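Kitchen robot back at the sink after two-week wrist trouble

The kitchen robot at Iluvo's test flat in Kirkanden is handling plates again, after a fortnight in which it mostly handled them badly.

The trouble began in March, when the arm started closing its fingers slightly to the left of whatever it had been asked to pick up. With a saucepan this hardly mattered. With plates it led to what the maintenance log calls "a run of crockery events", and to a hasty switch to plastic.

Suspicion fell first on the software, as it usually does, and a good many hours went into reading code that had nothing wrong with it. The fault was in the wrist. Two screws holding the gripper housing had worked loose, and the cable that runs up the arm was giving the whole thing a small tug each time the joint turned. The screws cost less than the tea drunk while looking for them.

Badawi, the Disby firm that services the arm, fitted new ones with thread lock and gave the cable a longer loop so that it no longer pulls. The gripper was then set up again from scratch, a job that takes most of a morning and consists largely of waiting for the arm to touch the same spot over and over and agree with itself.

The new routine is stricter. The wrist screws are to be checked every 500 picks, and the finger pads wiped down at 9 each morning before the arm is allowed near anything. The old routine was to look at it if it made a noise. 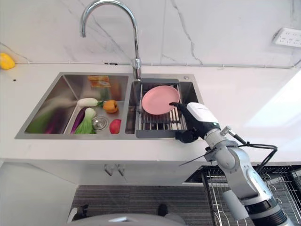 Iluvo says the plate test will stay on the daily list until the summer, when the flat is due to go back to proper china – a date the people who buy the china have asked to see in writing. Badawi will return to Kirkanden next month to go over the shoulder joint, which has so far given no trouble and is being watched closely for that reason.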